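Jillcombe toy room, prop and loan box check, March
Filled in by Nives Vitale, second pair of eyes Huệ Phùng

Started at 9.30 with a coffee I wasn't allowed to take in, so forgive the mood of the first few lines.

Floor
Clear to walk through: yes
Trip edges at the mats: one corner curling by the bookshelf. I've taped it, but tape is tape and Vinh should order a new mat.
Spills: none this morning, hooray!

Shelving
Fixed to wall: yes, gave each unit a good tug
Heavy things down low: mostly. Somebody put the big tub of wooden blocks back on the top shelf again (please don't, I'm five foot one and it nearly had me).
Labels readable: no. The Zullwood tubs have lost theirs and I was guessing by colour.

Loan bags
Bags counted against the book: 100 in the book, 100 on the hooks. I counted twice, I was that surprised.
Straps and zips: 4 put aside for mending, they're in the basket under the desk with Xiaoyan's name on it
Drawstrings over 30 cm: all shortened now, thanks Châu

Soft toys
Seams: fine
Eyes and buttons: the grey rabbit has a loose eye. Out of the room until it's sewn.
Washed since last check: yes, though the long dog still smells like a lake

Plastic eggs and balls
What I look for is pretty simple: cracks, sharp bits, a join that's starting to open, anything rattling that shouldn't be. Run a thumbnail down the seam, then press either side of it and listen. If it creaks, put it in the red tub and tell me.
Yellow ball: small dent, no edge to it, pass
Green egg: split at the narrow end, binned
Big blue egg: pass with a comment, see below

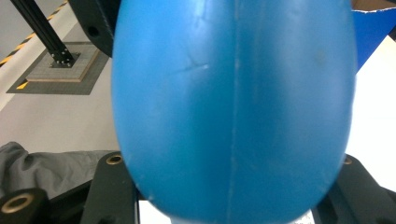

Big blue egg, seam down the middle, pale scuff near the top left.

Comment: the scuff is cosmetic as far as I'm concerned. It's a short streak with a fainter line across it, and I'd like it looked at again next month in case it's growing. There are smudges on it too, so it can go in the wash pile with the rest of the hard toys. Still a gorgeous blue!

Outstanding
New mat (Vinh)
Labels for the Zullwood tubs (me, I promise)
Rabbit eye (Huệ has offered, bless her)
Move the blocks down, and leave them down

Next check in April, same time. Coffee beforehand.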